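Projet de deuxième année : équiper un poste de manipulation domestique
Rapport d'achat et de planification
Ingvar Vestergaard et Nafula Okoth
12 mars 2021

3. Budget

L'enveloppe accordée était de 3411 euros, somme dont personne n'a su nous expliquer l'origine. Notre première liste la dépassait avant même l'achat du bras, ce qui nous a au moins appris à commencer par le bras.

Nous avons comparé deux fournisseurs. Prova propose un bras léger, livré avec sa pince, mais facture à part le câble d'alimentation, le support de table et, si l'on lit bien le devis, le droit de poser des questions. Nowakowski livre un ensemble complet, plus lourd, dont la notice prévoit jusqu'à 80 heures de prise en main. Nous avons retenu Prova, parce que notre semestre n'est pas extensible.

La pince d'origine ferme bien sur un gobelet. Sur un objet fin, elle ferme surtout sur elle-même. Des doigts souples Prallar ont donc été ajoutés à la commande, au prix de 74 euros la paire. Il a fallu pour cela renoncer au second écran, que Nafula avait inscrit sous « sécurité » et qui n'a pas survécu à la première relecture.

4. Choix des tâches

Le bras n'ayant d'intérêt que s'il a quelque chose à faire, nous avons dressé une liste de tâches ménagères avant de fixer la liste du matériel. L'ordre inverse avait été essayé dans la version de mars intitulée « Ukau », que nous joignons en annexe par honnêteté. Cinq tâches ont été gardées. Le rangement d'un aspirateur est la plus difficile, et c'est elle qui commande la plupart des dépenses restantes.

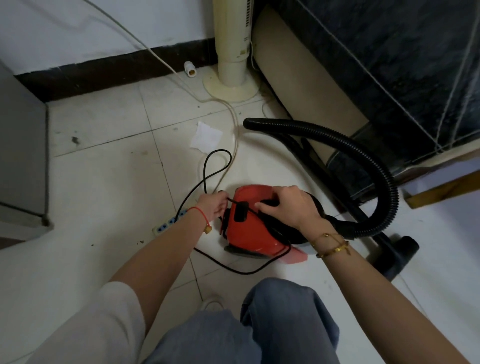 Le poste « câbles » était absent de la première version du budget, où nous raisonnions en objets rigides, bien élevés, avec des poignées. Un aspirateur traîneau oblige à revoir cela : une main tire le cordon noir à travers l'attache du dessus, l'autre reste posée près de la poignée, et le reste du fil fait des boucles sur le carrelage jusqu'à la multiprise. Il faudrait donc deux bras, et nous en avons un. La demande pour le second est rédigée. En attendant la réponse, nous prévoyons d'acheter un étau.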